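Against the Double-Height Living Room

Every few years I am invited to walk through a new apartment building before the residents have had a chance to ruin it. I like these visits. There is usually coffee, and someone hands me a folder with very thick paper in it. Last October it was Kasten, ten floors of pale brick on a corner where there used to be a tire shop, and the folder was so heavy I used it as a tray.

The star of the Kasten is the double-height living room. Every unit on the upper floors has one. The architect, Henrike Gerlach, talked about volume and light and the generosity of air, and I nodded, because air is hard to argue with. Then I looked for the closet.

There was a closet. It was by the front door and would have held two coats, provided the coats were friends.

I have nothing against tall rooms. Churches are good in them, and so are train stations. My complaint is that we have begun paying for the part of the home we can't reach with the part we can. Somebody at a desk draws a section, the section looks handsome with all that white space in it, and the hall cupboard gets shaved down to make the stair work. A void photographs well. A linen closet has never been on the cover of anything.
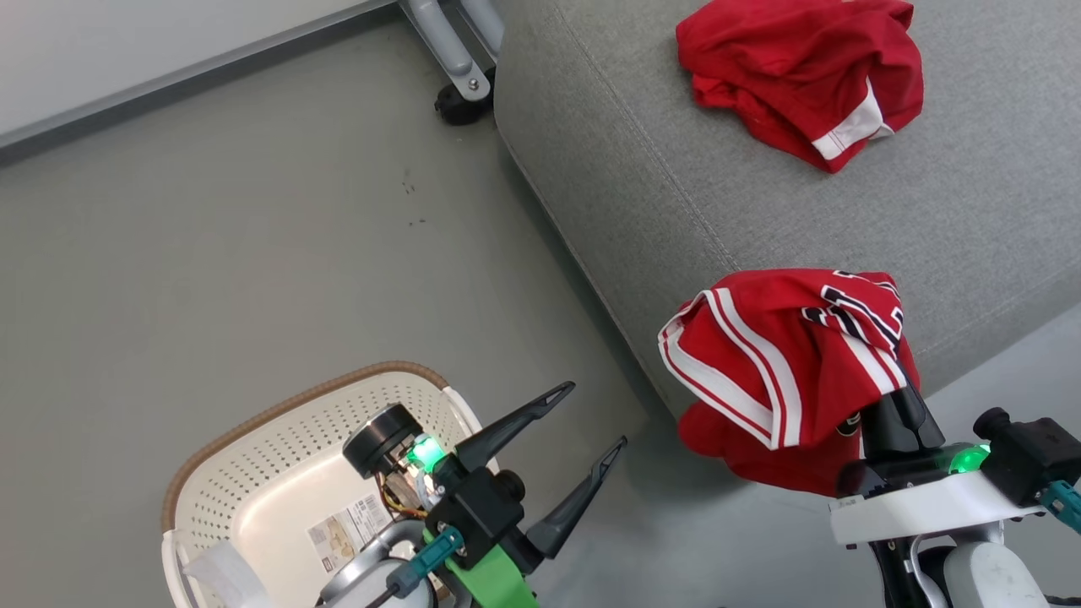 Storage is the least glamorous subject in residential design, and I suspect that's why it gets decided last, by whoever is still in the meeting. The developers' brochures prefer the word "flexible," meaning you will work it out. People do work it out. They work it out on the furniture. A home without enough doors to shut things behind will grow its own shelving, and the first shelf is always the sofa: something red in a heap on the gray cushion, a red basketball jersey held up off the sofa beside it, and by the weekend you are eating dinner on the arm. You can buy a basket, of course. Then you have to find somewhere to put the basket.

Kagiso Botha, who has been drawing apartments longer than I have been complaining about them, told me that clients ask for storage in the first interview and trade it away by the third. They trade it for an island, usually, or a bathroom with a view. He doesn't blame them. "You can't fall in love with a cupboard on a floor plan," he said. "It's a rectangle with an X in it."

I would like to put in a word for the rectangle with an X in it. My aunt lived for years in a building called the Nakovari, which was finished in a hurry and is ugly from all four sides. The ceilings are low enough to dust without a stool. But there is a wall of cupboards in the hall, floor to ceiling, deep enough for suitcases, and a narrow room beside the kitchen that the plans called a pantry and my aunt called the other place. Everything she owned was in the other place. Her living room was small and plain, and it felt bigger than anything at the Kasten, where a very tall volume of light was already looking down on a vacuum cleaner.

Gerlach was gracious when I raised this. She said the residents could always build up, with a ladder and some shelves along the high wall. I've thought about that ladder a good deal since. I picture myself on it at 8 in the morning, looking for a clean shirt.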